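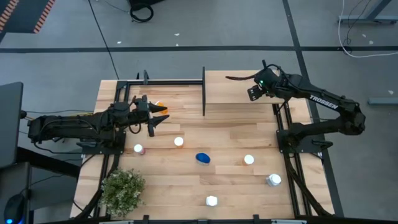

Home | Modules | Handouts | Timetable | Contact

We use cookies to remember which module you're in. Accept | Settings

Handout 7: Looking after the two-arm bench

Right, this is the one I keep promising you, and I've finally typed it up over August from the heap of notes taped inside the cupboard door. It covers the daily start-up, the fingers, the cables and the wrist cameras. If you only read one part, read the cables part.

I'm going to assume you've done the Nernen safety induction. If you haven't, stop here and do it first, please. I really do check!

Starting up

Power off, hands in. That's when you touch things. With both arms off, hold the forearm with one hand and swing the base gently with the other. You're feeling for play, a little knock as you change direction. A tiny bit of give in the wrist is normal on these and you'll soon learn what it feels like. Play at the base is a different matter and it nearly always means the bolts through the base plate have crept. Nip them up in a cross pattern, a bit at a time, then go round again.

Then the rails. The arms bolt to the frame, so if the frame moves, your calibration has gone with it, however nicely the arms behave. Lean on each corner (lean, don't shove) and listen for a creak. The corner brackets are cheap and I'd much sooner you swapped one than kept tightening it until the thread strips, as happened to me twice last term.

Power on, wait for both arms to report in to Wikeo, and send them home one at a time. Never both together on the first move of the day. If one comes up with a joint fault, write the joint number in the log before you clear it. I know it's tempting to clear it and carry on, but a fault that turns up on the same joint three mornings running is telling you something, and we only find out if it's written down.

Grip checks
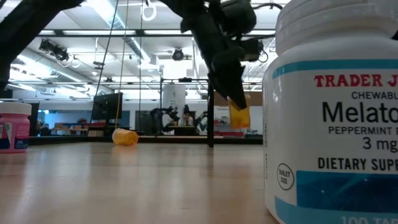
Grip force is where most groups lose an afternoon. The default in Wikeo is set for solid blocks, and it's too keen for anything with thin walls, so start low and creep up until the object stops slipping. I like pill bottles for this. They're round and light, and with one clamped in the fingers just off the table, like the orange-yellow one here, you can look for any tilt. If it hangs crooked, check the fingers before you go anywhere near the settings. Do the check at 9 and again after lunch, and write down the force you ended up with each time.

We change the finger pads every 300 cycles, or sooner if they've gone shiny. The spares are in the drawer marked Grerex. Wipe the finger with alcohol first, let it dry properly, press the pad on and leave it alone for a few minutes (go and get a tea).

Fingers and wrist view

Open the gripper fully and bring up the wrist camera. Both tips should be in view and they should look like a pair. If one sits noticeably higher than the other, it's been knocked on its mount. Slacken the two screws, square it up, tighten, then open and close it a few times and look again.

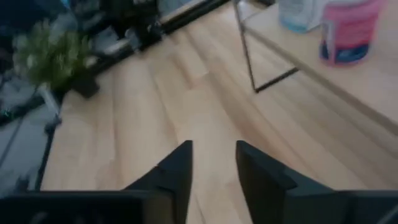 Fig. 3. Wrist camera view, gripper open, both fingertips visible.

A fuzzy background while the arm is moving is fine. Fuzzy fingertips aren't, so clean the lens with the soft cloth and try again before you start fiddling with the mount.

Cables

Nearly every breakdown I've had to sort out came back to a cable. Leave a proper loop at every joint, big enough that the arm can reach its furthest pose without pulling, and small enough that it won't snag the frame on the way back. Move the arm through its range by hand, power off, and watch the cable the whole way. Ties go on the links and never across a joint. If a camera drops out only in certain poses, change its cable first and test it in that same pose.

For next time: bring your log sheets, and read page 67 of the Zerouali course pack on homing offsets. The spare hex keys live on the hook by the door and I'd like them back there at the end of the session.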